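Chapter 4
Room Dimensions and Circulation

The floor area of a dwelling says little about how well it can be used. What matters is the clear space left once furniture and fixed units are in place. This chapter sets out the method used in the Plumden housing study.
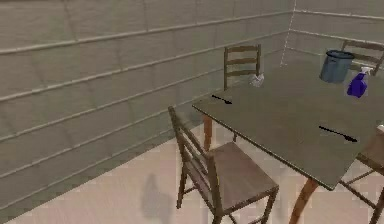
What is clear width? It is the shortest distance between two facing obstructions, measured at floor level.

Kitchens are treated separately, as doors and drawers open into the walking space. A base unit is taken as 625 mm deep, worktop included.
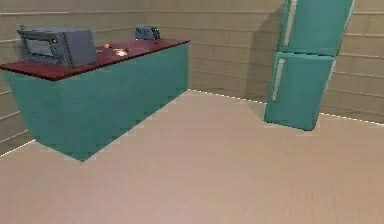

Figure 4.2 Kitchen with counter and two-door refrigerator

Passing space is added to the depth of the unit – never taken from it. In the Fevmont plans the two were merged, and several 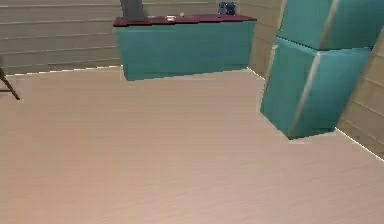
kitchens were drawn 400 mm too narrow as a result. Section 4.1 works through the correction.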